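About Golteo

We rebuild and sell walk-behind mowers, brush cutters and the attachments that go with them. We also test the new ones that come through the door, and we send a fair number of them back.

If you have shopped for outdoor power equipment lately, you have read a lot of claims. Runs all day. Cuts anything. Never needs sharpening. Tomos Eynon heard all of those from sales reps when he ran the parts counter at a farm store, and then he heard the rest of the story from the people who came back for belts and spindles. He started Golteo with Beca Morris nine years ago in a two-bay garage. We are in a bigger building now and we still don't believe the brochures.

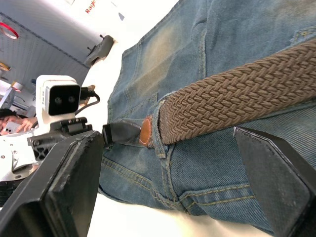
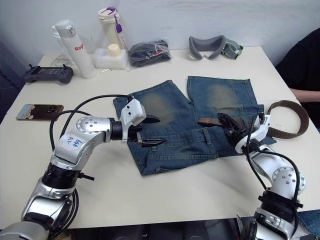 What we do

Most of our work is on used machines. We take them in on trade or buy them at farm sales, strip them, and decide whether they are worth the parts. Plenty are not. A deck that has rusted through at the baffle gets scrapped, no matter how nice the engine sounds. We would sooner explain an empty spot on the floor than a cracked weld.

Of the new brands that have asked us to be a dealer, we carry two. Fukora makes a string trimmer on wheels that is heavier than it should be but holds up. Fomovgate makes a tow-behind roller with one moving part and not much to go wrong. We make something on both lines, so weigh our opinion accordingly.

How we test

Every new model we consider goes through more than 40 hours of cutting on our own rough lot behind the shop, which has roots, gravel and a ditch. August is the hard month, when the fescue is tall and the dust gets into everything. We write down fuel used, blade wear and anything that shakes loose. A machine that was only ever run on a golf course lawn usually shows it by the second tank.

We do not take loaner units picked out by the manufacturer. We buy one at the regular price, like you would. It costs us money and some reps find it rude.

About "tool-free"

We get asked about this a lot. Gape, our own hitch adapter, is sold as needing one wrench. It needs one wrench. We tried a version with a spring pin and no tools, and the pin walked out on the ditch bank. Maybe somebody else's spring pin is better. We haven't met it yet.

Warranty

Rebuilt machines are covered for 5 months, parts and labor. Blades, belts and cables are not covered, and neither is anything you hit with it. We know other shops advertise lifetime coverage. Read the second page of theirs and then read ours, which doesn't have a second page.

Who you'll deal with

Beca runs the shop and does the engine work. Tomos handles buying, parts and the phone. If he tells you your old mower is fine and you don't need a new one, he means it, and you can stop looking.

Prices on this site last checked 6/13/25. Call before you drive out.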